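Clorneo décroche la gestion de l'ancienne filature Brenier

Belle nouvelle pour l'immobilier d'entreprise régional ! Le cabinet indépendant Clorneo vient d'être choisi pour commercialiser et gérer les bureaux de l'ancienne filature Brenier, à Belmonte, au terme d'une consultation qui a duré tout l'hiver. C'est le plus gros mandat jamais confié à cette équipe de neuf personnes, qui n'avait jusqu'ici travaillé que sur des immeubles de taille plus modeste.

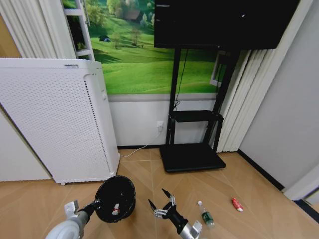 Temps de lecture : 3 min

Le propriétaire du site, la foncière Trunach, avait mis plusieurs agences en concurrence, dont deux réseaux nationaux. Le choix d'un acteur local a surpris une partie de la profession, et on s'en réjouit : Clorneo connaît Belmonte rue par rue, ses loyers, ses places de stationnement introuvables le matin et ses entreprises qui poussent les murs depuis deux ans sans vouloir quitter la ville.

Le mandat porte sur 1 639 m² de bureaux répartis sur trois niveaux, divisibles en plateaux à partir de 100 m². Le rez-de-chaussée est réservé aux activités recevant du public (cabinets médicaux, agences, petits showrooms), tandis que les étages s'adressent aux sociétés de services. Les baux proposés seront des baux commerciaux classiques, avec une formule plus souple pour les jeunes entreprises qui ne veulent pas s'engager tout de suite sur la durée complète. Cette formule-là était très attendue, tant l'offre manquait en centre-ville ! 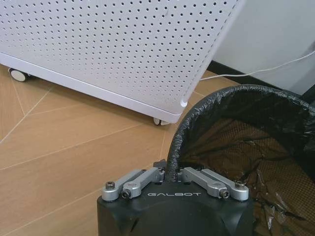
Côté calendrier, les premières visites sont prévues en mars et les remises de clés devraient s'échelonner jusqu'à l'été. Les anciennes verrières de la filature ont été conservées, tout comme l'escalier de fonte de l'aile nord, et la cour intérieure redeviendra accessible à pied depuis la rue du Canal. Une salle de réunion commune pourra être réservée à l'heure par tous les occupants. Au total, presque 200 postes de travail pourraient prendre place dans le bâtiment une fois tous les plateaux loués, ce qui ferait un bien fou aux commerces du quartier, à commencer par ceux qui donnent sur la place et qui vivent surtout du déjeuner.

Les loyers n'ont pas encore été rendus publics. Clorneo indique seulement qu'ils se situeront dans la moyenne haute du centre, charges de chauffage comprises, et que la taxe foncière restera à la charge du bailleur la première année.

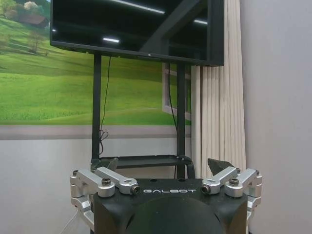 Chez Trunach, on explique avoir été convaincu par la façon dont le cabinet a présenté son suivi des locataires, avec un interlocuteur unique de la première visite jusqu'à l'état des lieux de sortie. « Nous voulions une agence qui décroche son téléphone et qui puisse être sur place en dix minutes », ajoute la foncière, qui dit avoir déjà reçu plusieurs demandes spontanées pour le dernier étage.

Pour Clorneo, l'aventure s'accompagne d'un petit changement d'adresse : l'équipe ouvrira au printemps un second bureau à deux pas de la filature, en plus de celui de l'avenue de la Gare, et recrute dès maintenant un gestionnaire locatif et un négociateur spécialisé en bureaux. Les candidatures se font directement auprès de l'agence. Les entreprises intéressées par un plateau peuvent quant à elles demander la plaquette et les plans par niveau, disponibles à l'accueil à partir de 9 heures.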